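Filed under: Workspace, Fit-out notes

Moving the long table to the glass side

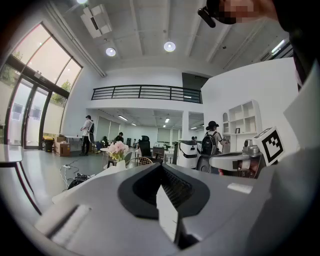 Glare is the main drawback on that side. Daylight comes straight in through the door and windows, so screens have to sit at right angles to them. I left 600 mm clear behind the chairs – tight with a backpack on, but passable. Cardboard goes by the glass until collection in July. The air conditioner stays at 21 degrees. Montserrat Palacios wants it lower, and we're trying her setting for 5 days before I move any desks.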